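Open Day at the Disassembly Cell: Your Questions

Tusetura opens its workshop to visitors each August. Most of the questions we get by e-mail are the same ones every year, so we have collected them on this page with the answers. Visitors asked for more detail on the robot cell after the last open day, and those answers are now included.

What is on show?

The main item is the disassembly cell, where a robot arm works on used server computers. There are two benches nearby where people do the same kind of work by hand, and a table with parts you can pick up. The store and the office upstairs are not part of the visit.

When should I arrive?

Doors open at 9 in the morning and close at 4 in the afternoon. Demonstrations of the cell start on the hour, except at noon. Each one lasts 20 minutes, with time for questions afterwards. The first of the day is usually the quietest.

Do I have to book?

For the building, no. For a demonstration, yes. We can take 20 people at a time around the cell and places are given out by e-mail. If you turn up without a place, ask at the door. People do drop out, and we fill the gaps as they come.

How many visitors do you expect?

We plan for 200 over the day. If you are coming with a school class or a works outing, please write to Rahel Hubmann beforehand so that she can put you all in the same group.

What does it cost?

Nothing. Coffee is free as well. Lunch is sold in the yard and is card only.

What does the robot do in the demonstration?

It works over an open server, with the board lying flat in the chassis. The side we are interested in is the processor socket and what sits near it: the memory slots, the expansion slots, the small battery. The gripper comes in from above, and a small camera near it gives the view that we put up on the large screen. From the visitors' side of the barrier you would otherwise see mostly the back of the arm. 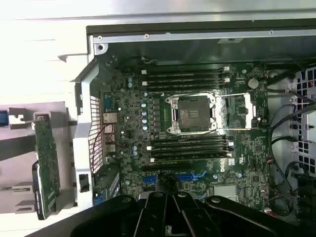
Brigitta Haslinger runs the demonstrations and talks through each step as it happens. She stops the arm between steps if there are questions, so please ask while it is going on and don't save everything for the end.

Why servers?

They reach us in batches of the same model. A cell like ours needs to know where things are, and that is much easier when the next machine is the same as the last. Home computers come in every shape, and for those the hand benches are still faster.

The second reason is what is in them. A board with more than one processor socket and a lot of memory slots has plenty of parts worth testing and using again.

Is the robot faster than a person?

No. Engelbert Nägeli has worked at the hand benches longest, and he can have the memory out of a server while the arm is still moving into position. We don't run them against each other at the open day, although we are asked to every year. What the cell is good for is long runs of the same step, and keeping a record of each one.

What is the memory latch problem people mention?

Memory modules are held by a latch at each end of the slot. The latches are small and the slots sit close together, so a gripper that is a little off to one side can press on the neighbouring latch. We had a good deal of trouble with this in our first year. Damian Rüegg changed the approach so that the arm looks again from closer up before it touches anything. It costs time, and it is one of the pauses you will notice during the demonstration.

Does the processor socket need special care?

Yes. The contacts inside an open socket are very fine and a bent one is difficult to put right. Staff at the hand benches are told to keep fingers and tools out of it, and the arm has a height limit set over that part of the board. The metal frame and lever at the socket are a different matter and can be handled.

What is the grey plate on the metal rails?

This comes up a lot. The rails are aluminium and their grooves let us bolt things down where we want them. The grey plate is a fixture we 3D-printed. It has pockets, raised blocks and slotted clips, and it gives a part a fixed place beside the computer. A part that has been put down at a known spot can be found again easily. A part put down on a bare table has usually turned a little, and then the arm has to search for it.
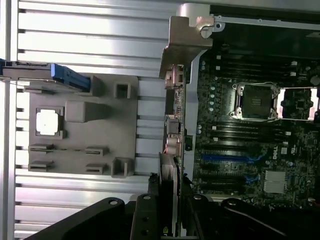

We print a new version whenever the layout changes. Each takes most of a night. Rosalie Ortner draws them, and she is happy to go through the files with anyone who works on something similar. Older versions are on the parts table and you may handle those.

Can I touch the robot?

No. Please stay behind the yellow line while a demonstration is running. After the last one the arm is switched off and you can go up to it with a member of staff.

Can children come?

Yes, with an adult. The yellow line applies to them too. There is a bench with screwdrivers and old drives for anyone aged 5 or over, with safety glasses in small sizes.

May I take photographs?

Yes, anywhere on the workshop floor. Please switch off your flash at the cell, as it upsets the camera. We would also ask you not to photograph the asset labels on customers' machines.

Can I bring an old computer with me?

Please don't bring it on the open day, when we have no room to take things in. Tanner collects for us and will take single machines at its counter. If you have a larger number to clear, write to us first with a list.

What happens to the data on the machines?

Drives are removed and dealt with before a computer goes anywhere near the cell. None of the machines used in the demonstrations has a customer's drive in it.

Is the building accessible?

The workshop is on the ground floor with no steps. There are two chairs at the front of each demonstration group, and more on request. The compressor is loud when it starts. Ear protection is in the box by the entrance.

How do I get there?

Take the bus to Luso and walk back towards the river. The entrance is on the yard side. Parking is limited, and the spaces marked Brasumell belong to our neighbours and are needed by them all day.

I have a question that is not answered here.

Write to the open day address on the contact page. Rahel reads it on working days. Technical questions are passed on to Damian and may take a little longer.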